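4. Februar, Zelle 2, Griff in die Kiste

Anwesend: Thilini Chowdhury, Karthik Cassim, ich (Ruwan)

Fortsetzung der Versuche zur Griffauswahl. Bisher hat das Netz nur die Griffgüte bewertet, der Weg dorthin kam danach aus dem Bahnplaner. In der Kistenmitte geht das gut. An den Wänden schlägt es die schönsten Griffe vor, und der Planer verwirft sie wieder, weil der Unterarm oder die Kabelschlaufe am Rand anstehen würde. Thilini hat deshalb einen Wandterm eingebaut: Kandidaten werden mit dem freien Abstand zur nächsten Kistenwand gewichtet, bevor sie überhaupt an den Planer gehen. Gewichte des Netzes unverändert, Training mit 1000 simulierten Szenen wie gehabt.

Ablauf heute: 60 Griffe ohne Wandterm, dann 60 mit. Nach jedem Griff wird der Klotz wieder in die Kiste geworfen und nicht von Hand ausgerichtet. Kiste mit Federklemme am Rand gesichert, sie ist beim letzten Mal gewandert. Geschwindigkeit auf 75 Prozent begrenzt, in beiden Reihen gleich.

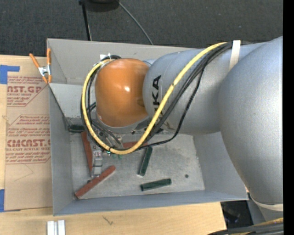 KUKA mit Greifer in der grauen Kiste, rote und grüne Klötze.

Ergebnis ohne Wandterm: 41 von 60 gegriffen. Von den 19 Fehlversuchen waren 12 reine Planungsabbrüche, alle bei Klötzen nahe an einer Wand. Mit Wandterm: 52 von 60, nur noch 3 Abbrüche. Die übrigen 5 sind abgerutscht, meist bei schräg liegenden Klötzen. Dafür hilft der Term nichts, da müssen wir an die Fingerstellung.

Nebenbefund: Bei den dunkelgrünen Klötzen ist die Segmentierung schlechter als bei den roten, die Kanten fransen aus. Karthik vermutet die Belichtung. Log 1049 ist ein gutes Beispiel, dort wird ein grüner Klotz in zwei Teile zerlegt und der Griff geht ins Leere – bitte nicht löschen.

Das Kabelpaket ist im Kollisionsmodell immer noch ein einfacher Zylinder. Die Schlaufe unter dem Handgelenk steht aber deutlich weiter ab. Shafiq fragen, ob er das Modell vom September noch hat, da war sie als Hülle drin.

Offen:
Wandterm mit halbem Gewicht wiederholen (Thilini)
Belichtung fest einstellen, dann grüne Klötze einzeln (Karthik)
Acrylplatte zuschneiden, Maße bei Lakmal
Logs auf das Laufwerk Jivik kopieren, mein Rechner ist fast voll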